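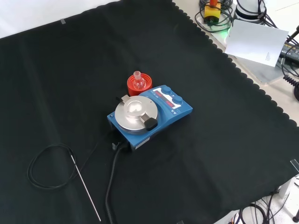 Reijo Kuusisto wrote: Still nothing. Order confirmations from the Waltthorpe shop page go out fine to everyone except customers with a dot over a vowel in their name. Mine came addressed to "Mr. Kuusisto," so I am no use as a test.

Ticket 310, opened February 2002. Status: open, again.

Tried so far:
Restarted the mail queue. It enjoyed the rest.
Sent a test order as Veikko Riihimäki. Charged him, shipped to him, never wrote to him.
Sent the same order as "Riihimaki." Confirmation in 40 seconds.
Raised the header limit to 51 characters, on advice from Udivero support. No change, except that I now distrust Udivero support.

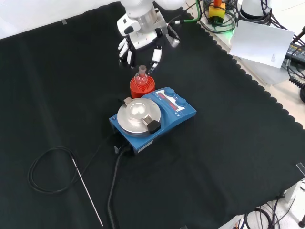
Fig. 2. Flask in its holder beside the blue stirrer hotplate.

Update from Eero: the template is saved in one character set and the database in another. Converting the template fixed 3 of the stuck orders. The rest bounce with a blank error. Reassigned to Ville Kauppinen, back in September's pile if he doesn't pick it up.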